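Speaker notes, Herudside, 7/9/18
Kha Khương
"Sorting: do tidy shelves save anyone any time?"

Slide 1. Say hello, skip the biography. Ask who has relabelled a stockroom in the past year. Wait for hands. Then ask who measured anything before they did it.

Slide 2. The Brernstead claim: a place for every part and you get 30 minutes a day back. I have looked for where that came from. The leaflet cites a talk, the talk cites the leaflet. Pause there.

Slide 3. What we did at Lallunik. 2,304 parts, every one given an outline or a label. Took two of us about 6 weeks. Be plain that those weeks never appear in the savings column. They never do, in anybody's.

Slides 4 to 6. Leave up while talking, don't read from them. 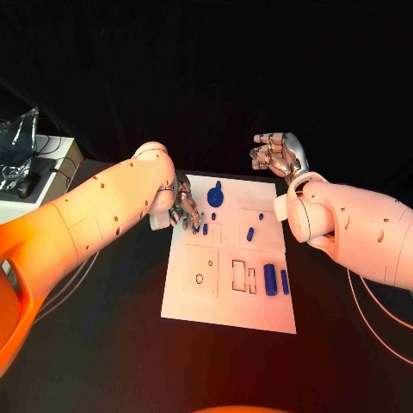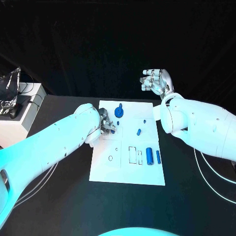

Blue parts, outlines on white paper.

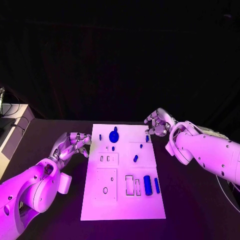 Slide 7. Back to the stockroom. Picking did get quicker for new starters. Old hands were no faster, and a couple were slower for a while as they had known where things were. Don't oversell the first half of that. We had very few new starters.

Slide 8. Van den Broek's objection: labels go out of date and people trust them anyway. I think he's right. Tell the one about the hinges (short version).

Slide 9. What I'd want to see before paying for any of this. Timings from before. Timings in March, when the novelty has worn off. Somebody other than the supplier holding the stopwatch.

Questions. If asked about colour coding, say I don't know, and that I doubt the people selling it do either.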